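Plondale Repair Room: Desktop Bench Checklist, With Comments

Walked and written up by Noman Usmani, February. Same form as last time, same pen, slightly less patience.

Applies to: any desktop opened for a memory swap or a strip for parts.

1. Power cord out of the wall and out of the machine
OK. Both ends, please. A cord that is out of the wall but still in the computer will find its way back into the wall while you are getting coffee.

2. Power button held in for 5 seconds after unplugging
OK, once I asked. The first answer I got was "probably."

3. Wrist strap worn and clipped to bare metal
Needs work. The strap was on the hook, where it protects the hook. Clip it to unpainted metal on the case and put the other end on a person.

4. Case on its side, cover off and put somewhere sensible
OK. The cover was leaning on the door to the stockroom, so I have marked this one generously. Sharp edges on the cover are still on the fix list from last time.

5. Memory handled by the edges, board kept clear around the slots
Hold the module upright and keep it that way until it is lined up with the slot. Check the notch before pushing. If it takes real force, it is backward, and the extra force will only make it backward and broken. With no heatsink on the socket, nothing goes near that socket: no fingers, no sleeves, no screwdriver parked there for a second. Leave the wire lever alone as well.

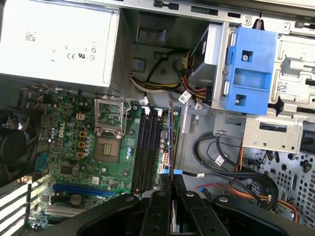
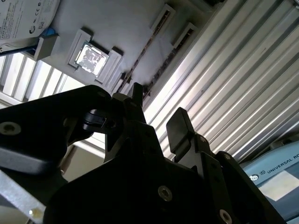 6. Power supply left closed
OK. Nobody at this bench opens a power supply, including people who have watched a video about it. Bad ones go in the Lakodero bin with a tag on.

7. Screws kept with the machine they came from
Needs work. The Plerance parts tray has a lid and labels, and it had a sandwich receipt in it. The screws were in a mug. I counted the mug, this being the item about counting: 123 screws, and three that belong to a chair.

8. Loose parts bagged and labeled
Partly OK. Bags are in use. Labels say things like "good one" and "Leitão's maybe." Write the machine number and what the part is. The box of 400 bags is on the lower shelf and we are not going to run out.

9. Bench light
OK. Bright enough to read small print, and bright enough to wash it out if you point it straight at shiny metal. Tilt it before you copy down a number. Almost 50 entries in the log have a question mark where a digit should be.

10. Drinks
Fail. See mug, item 7. The other mug had tea in it.

To fix before the next walk-through:
Strap on a wrist (item 3)
File or tape the cover edges (item 4)
Screws out of the mug and into the tray (item 7)
Real labels (item 8)
Tea to the windowsill (item 10)

Sign the sheet by the door when your item is done. Initials are fine, as long as they are yours.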